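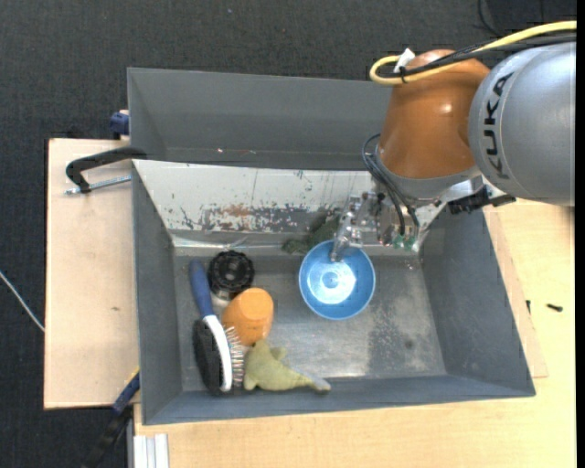

Two gray bins, KUKA arm over the front one.

August 2022

Ball pressure, continued. Subject is the Drustent match ball and the claim in the club newsletter that it "keeps its pressure all season." Plonside want to know before they place the big order. My view going in was that no ball keeps its pressure all season, and that whoever wrote the line has never had to pump up a bag of balls on a cold morning. I'm writing that down so it can be held against me.

What we have: 10 balls, all Drustent, all out of the same delivery. Numbered with marker next to the valve. Ball 4 has a valve that feels gritty going in. I put glycerin on it like the rest and left it in the set.

Gauge is the Weria. I don't trust the Weria. Read the same ball over and over without moving it and the number dropped each time, as it should, because the needle lets a little air out every time you stick it in. So part of what people call "losing pressure" is people checking the pressure. The kit man at Plonside checks before training, after training and again if a player complains, and then tells me the balls leak. Maybe they do. He's also letting the air out himself.

New rule for this run: one reading, needle in dry-wiped, straight in, read, out. No second goes because you didn't like the first. If you fumble it, write "fumbled" and leave the box blank.

Kicking machine did nearly 700 strikes before the belt started slipping and I shut it down. I don't want to read too much into what came off it. Strikes after the slipping started (and I can't say exactly when that was) are softer than they should be, so the wear is less than the counter says. Counter from the earlier runs stands at 1,249. Please don't add the two together and put it in a report. The earlier runs were a different ball, different wheel gap, and a floor we've since covered.

Mārtiņš Baranauskienė came by in the afternoon with the February sheets from Cunha. Those were the ones I was hoping would settle it and they don't. Pressures were taken indoors, then the balls went out on the pitch, then the second reading was taken outdoors on cold balls. Of course it's lower. Air shrinks when it gets cold. The sheet has no temperature column at all. Mārtiņš thinks we can still use the later sheets where both readings were outside. I said maybe, if somebody can tell us how long the balls had been out of the shed the first time. We left it there.

He also thinks I'm being hard on the ball. Could be. It flies fine. The players like it, or say they do, though they said they liked the last one until it was replaced and then they said it was like kicking a melon. I don't put much weight on what players say about a ball the week after a win. Would like to get them to try two balls with the logos covered, same pressure, and see if anyone can pick the new one. Coach at Cunha says there's no time in the session for it. He had time for the sponsor photos.

Things I'd accept as evidence that the claim is right:

Balls sitting on the rack, not kicked, read at the same time of day, with the room temperature written next to each one.
A matching set that gets kicked, same readings.
A second gauge. Any second gauge that isn't a Weria.
The old club balls alongside, otherwise we're only finding out that balls lose air.

Things I won't accept: the newsletter, the Drustent leaflet (has a graph with no numbers up the side), and "it feels firmer."

Also on the leaflet -- it says "up to" one season. Newsletter dropped the "up to." That one's on Plonside.

Rack set started before I left. Ball 4 is in with the kicked set because I'd rather know early if the valve is bad. If it goes flat on its own I'll pull it and note it, but I won't quietly swap in another one. Last time a ball was swapped it took me two days to work out why the line on the chart went up.

Belt: ordered. Supplier says it's the same as the old belt. We'll see, the last "same" one was wider.

To do
Thermometer by the rack, at ball height, away from the radiator
Ask Cunha for the shed times
Borrow a gauge
Redo wheel gap after the belt goes on, write it in here this time

Nothing goes to Plonside yet. If they phone, tell them we have no result. They'll want a yes or a no about the order and I'd say hold it, but that's an opinion and should go to them as one.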